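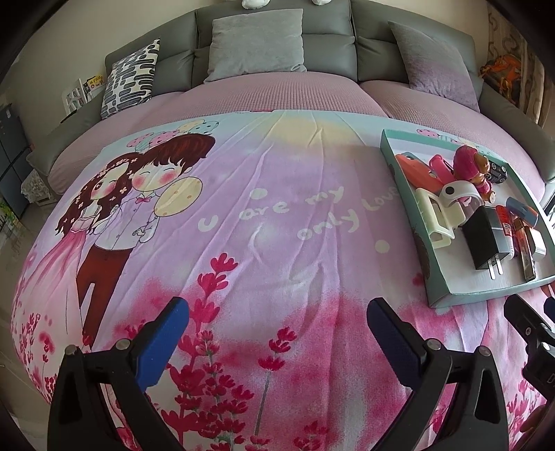
Braltia Round Bed Comforter, "u are my only love" print

I bought this for a round bed, and anyone who owns one knows how short the list of bedding is. Most sellers send you a square comforter and let the corners hang. The Braltia is cut round, it came from the Asthorpe outlet, and I have had it on the bed since February.

The print is loud. There's a cartoon couple with balloons on one side, white lettering across the middle and tall magenta and crimson flowers over the lower half. The background is lilac and sky blue with some pale yellow near the top. The flowers carry on down the sides, so the part that hangs over the edge doesn't look like leftover fabric. My friend Beril Kurtuluş thinks it belongs in a kid's room. I like it.

It creases. Mine gets soft wrinkles across the center, mostly near the lettering, and shaking it out only helps for a day. I use the bed as a sorting spot -- usually with a box lid as a tray for small stuff -- and the comforter is thick enough that a tray needs a flat patch or it leans.

I have washed it 4 times on cold. No fading so far, and one loose thread at the seam. It fills the whole drum, so dry it by itself and turn it halfway through.

At $29 I would buy it again. 4 stars.

Ashley Parsons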